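Bimanual teleop for bench tasks: leader arms or hand guiding?

mkaimal
November 23, 2018
We are collecting demonstrations for a two-arm setup at a wet bench. Current task: the right arm handles a glass tube in the rack, the left arm stays clear until it is needed. Operators use leader arms with position mirroring, 60 Hz logging, no force feedback. We have 101 demos so far and the policy still clips the rack on approach. Would hand guiding give cleaner data?

otkachenko
Hand guiding puts your own hands and forearms in the view. If the policy learns from images, you are training on a picture it will never get at run time. Stay with the leader arms. What does the workspace look like from the operator side?

mkaimal
Chest-height view, right gripper over the tube:

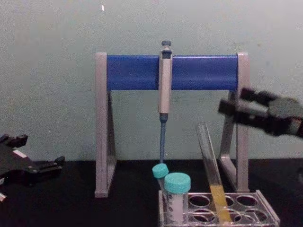
Pipette stand, rack and both grippers. Glass tube with the yellow liquid is leaning in the rack.

Rack is clear plastic, which I suspect is part of the problem.

efabbri
Clear rack on a black top is hard for any depth camera. I would fix that before touching the demo method. Put matte tape on the rim, or swap in an opaque rack and see if the clipping goes away.

Also, the right gripper is working just in front of the stand leg. How much clearance do your operators leave there? If each one picks a different path around it, the policy may average them.

mkaimal
Three operators, and no, we never set a path. Taping the rim is easy. Changing the rack is not, the end user has clear ones.

btierney
Disagree with Olesia on hand guiding. We did it at Enine by replay: guide the arm once with cameras off, store the joint path, clear the bench, replay with cameras on. No hands in view, and the contact motions were smoother than anything we got through leader arms.

otkachenko
Replay assumes the tube goes back to the same pose. A leaning tube won't. You also lose the corrections, and those are the part worth having – a demo where the operator misses by a few millimeters and recovers is worth more than a clean one.

btierney
We used a fixture for the tube. Agreed that without one it falls apart.

efabbri
Murali, are you trimming idle time from the left arm? Long stretches of zero motion will bias it toward doing nothing.

mkaimal
Not trimming. Median demo is 3,698 steps and the left arm is still for most of it. Will set one approach path, tape the rim and recollect 60.

otkachenko
Keep the old set separate when you do.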